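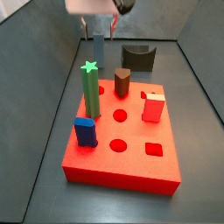
Aishwarya Lobo
Recording Secretary, Portela Toy Library

Minutes of the December meeting

Called to order at 6:40 p.m. by Nurhan Güler. Minutes of the last meeting were read and approved with one spelling fix (Cirard, with a C).

Sorting boards and block sets

This took up most of the evening, and happily so! Nurhan opened with the red foam shape board and its blocks. People love this one. The foam is thick, it has a bit of grain to it, and the holes are a lovely bright red inside, so a child has something clear to aim for. We talked a good while about the shapes themselves. The green star is everyone's favorite, and the brown triangle is the one most little kids go for first. The black arch got its own discussion — some families set it down with the curve facing up, like a saddle, and use it as a seat for dolls or a cradle for marbles. Agreed that this is a perfectly good use of an arch and we should say so on the card that goes in the bag.

Aishwarya asked whether the tall gray-blue block should be called gray or blue on the checklist, as the return desk has been writing it both ways. After some back and forth it was settled as "gray-blue, tall." The checklist will be retyped to match.

Moved by Nurhan to buy three more foam boards from Wemeck, same type, so that the Nandutetti branch can have its own and stop borrowing ours. Seconded and passed. Nurhan will place the order before the holiday closing.

Cleaning of foam pieces: damp cloth, mild soap, air dry flat. No soaking. The old sheet by the sink still says to soak and is to come down.

Lending report

We are at 142 member families — wonderful news, and the best figure since we moved to Portela Street. Total loans for the year so far stand at 1,954. Puzzles and sorters went out more than any other group, ahead of trains for the first time. Nurhan said she would like to see the trains try to catch up and offered to rearrange the front shelf to give them a chance.

Open play morning

Around 40 children are expected, so both rooms will be used. Shape boards go on the low tables, big blocks on the rug. Please bring bags for loose pieces, the zip kind if you have them. Cirard Bakery is sending rolls again, and we're so grateful. Thank-you card was passed around and signed.

Other business

Label maker is out of tape. Aishwarya to buy.
The drawer under the return desk sticks. Nurhan will sand the runner.
Request for more two-piece puzzles for babies under one, held over to the January meeting.

Adjourned at 8:05 p.m.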